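# Cimanby Allotment Society - minutes

Meeting of Jul 30, 2024, in the side room. 17 members present, 2 apologies. The February minutes were agreed with one spelling put right (Skjelbred, in item 4).
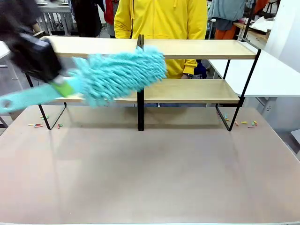
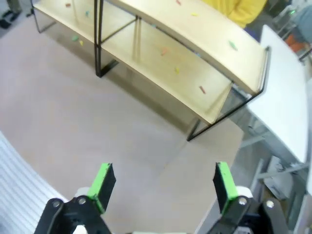
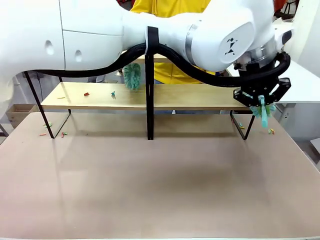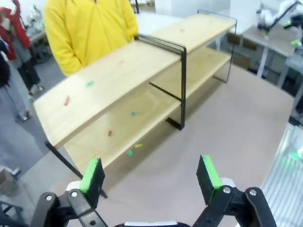 **1. Water.** The lower tap has been dripping again. A new washer was fitted but the thread is worn. Agreed to replace the whole tap. Hosepipes are still not to be left running while plot holders go home for lunch.

**2. Rents.** Nikilden estate office has written to say the ground rent stays as it is until next year. Plot fees will not change. Two plots remain unpaid - a second letter will go out.

**3. Waiting list.** 12 names. Plot 16 is to be split in half and offered to the first two.

**4. Seed order.** The Prirneo catalogue was passed round. Most wanted the same broad beans as last year. Onion sets to come from Skjelbred again, although several bags arrived soft. Orders in by the end of next month.

**5. Bonfires.** Complaint from a house on the lane. None before dusk, and none at all with the wind in the west.

**6. Any other business.** The gate code has been changed. Please don't write it on the shed.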